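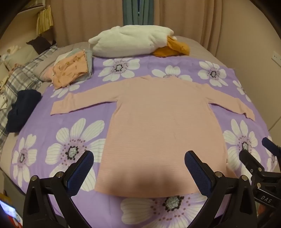
Caring for Clothes at Home
Handout 2: Folding and storing knitwear
Course tutor: Usa Kaewkla

Welcome back, everyone, and thank you for bringing such a good pile of jumpers to the last session. I promised I would write up the folding properly, as several of you were trying to scribble notes with your arms full of wool, and I know from experience that those notes make no sense at all by the time you get them home. So please put this somewhere handy (the inside of the wardrobe door is a good place) and bring it with you next time, when we move on to trousers and the dreaded fitted sheet.

Why we fold knits and don't hang them

A knitted fabric is made of loops, and loops like to move. That is what makes a jumper so comfortable to wear, and it is also what makes it such a nuisance on a hanger. The whole weight of the garment hangs from two small points at the shoulders, and after a few weeks you have those funny little bumps that stick up like the beginnings of wings. Long jumpers get longer, too, and heavy ones are the worst. My mother had a beautiful green cardigan that began at her hip and finished, some years later, very near her knee.

Fine knits are lighter and will forgive you for an evening on a hanger, but for anything longer than that I would fold them as well.

Before you begin

Clear yourself a flat space. A table is lovely if you have one big enough, but most of us end up using the bed, and a bed does perfectly well so long as you pull the duvet smooth first. Lumps underneath turn into creases on top. If your duvet has a busy pattern, choose the part where you can see the edges of the jumper most easily. A pale pink jumper on lavender with big white daisies, for instance, shows up nicely along the sleeves but can be a little harder to follow where the hem comes near a flower, so run your hand along it and feel where it ends.

Check that the jumper is completely dry. Cuffs and hems are thicker than the rest on many jumpers and hold the damp longest, so pinch them between your fingers, and if they feel cool leave the jumper flat for another night. Take out anything left in the pockets, do up buttons and zips, and have a quick look for moth holes and loose threads. A loose thread should be eased through to the inside with a blunt needle. Please don't snip it!

Laying it out

Put the jumper face down, with the back of it looking up at you and the neckline furthest away. This feels the wrong way round to nearly everybody at first, but the folds all go on to the back, and when you turn the parcel over at the end the front comes up smooth.

Open both sleeves out to the sides. They needn't be a perfect match. One can go straight out at shoulder level and the other can slope down a little, and it won't make the slightest difference so long as neither is twisted. Follow each one from the shoulder to the cuff with the flat of your hand. If you feel a ridge running round the arm like the stripe on a barber's pole, the sleeve has turned over on itself, and it is best to lift it and lay it down again.

Now smooth the body, always from the middle outwards and always patting more than pulling. If your knit has faint ribs going across, they are a great help, as you can use them like the lines in an exercise book. When they lie level from side to side, the jumper is straight. When they dip or wave, give the hem a gentle nudge (from underneath if you can) until they settle.

The fold itself

1. Bring one side of the body in towards the middle, sleeve and all, making the fold a little way in from the edge of the shoulder. The sleeve will now be lying across the back.

2. Turn the sleeve down so that it runs along the body towards the hem. There will be a small triangle of fabric at the shoulder. Flatten it with your palm.

3. Do the same with the other side. The two sides should meet or only just overlap. If they overlap a lot, your finished parcel will have a thick ridge down the centre and it will never sit well in a pile.

4. If a cuff pokes out below the hem, turn it back up. Long sleeves on a short body nearly always need this.

5. Fold the hem up to the middle of the jumper, then bring it up once more to the neckline. For a bulky jumper, stop after one fold.

6. Turn the whole thing over and tidy the neck with your fingers.

You should have a neat oblong with the neckline along one edge. Don't press down hard to make it flatter. Knits are full of air and ought to stay that way – squashing them only sets the creases.

If it goes wrong

It will, the first few times, and no harm done. The usual complaint is a parcel that is wider at one end, and nearly always the first fold was made on a slant. Open it out and look at the line from shoulder to hem before you do it again. Another is the neckline that slides about and comes out crooked. Hold it lightly with one hand while you bring up the hem with the other. Slippery yarns are very trying in this respect, and a sheet of tissue laid on the back before you start will give them something to grip.

For very small jumpers, children's ones especially, you can leave out the last fold altogether and simply double the body over. For roll-necks, fold the collar down on to the back before step 1 and treat it as part of the body from then on.

Putting things away

Shelves and drawers both work. On a shelf, put the heaviest knits at the bottom and keep the piles low, or the one you want will always be underneath and you will drag the rest out with it. In a drawer I like to stand the parcels on their folded edges, side by side, so that you can see everything at a glance. Leave a bit of room for a hand to go in and out.

For the summer, wash everything before it goes away, even the jumper you have only worn once. Moths are drawn to skin and food and perfume far more than they are to clean wool. A cotton bag or an old pillowcase is better than plastic for long storage. Several of you asked about the lidded boxes I use at home. They are the Nilsuwan ones, which I bought years ago and am very fond of, but any clean box with a good lid will do and you certainly needn't go out and buy a set. Put a slip of paper inside saying what is in there. You are sure you'll remember in March, and by October you won't have the faintest idea.

What to do with the ones you don't wear

If you find a few jumpers you haven't worn in a couple of winters, set them aside in a bag and look at them again in a week. Good ones can be passed on. Felted or badly holed ones make excellent cushion stuffing, and we shall use some in our mending session, so do bring them along in whatever state they are in.

Practice for next time

Please fold one jumper a day until we meet, using a different one each time if you can. Try a fine knit, a thick one and something with a collar. Keep a note of which gave you trouble and bring the worst offender with you. We'll open it out on the big table and have a go at it together.

Bring as well: one fitted sheet, one pair of trousers with a crease down the front, and your blunt needle.

Usa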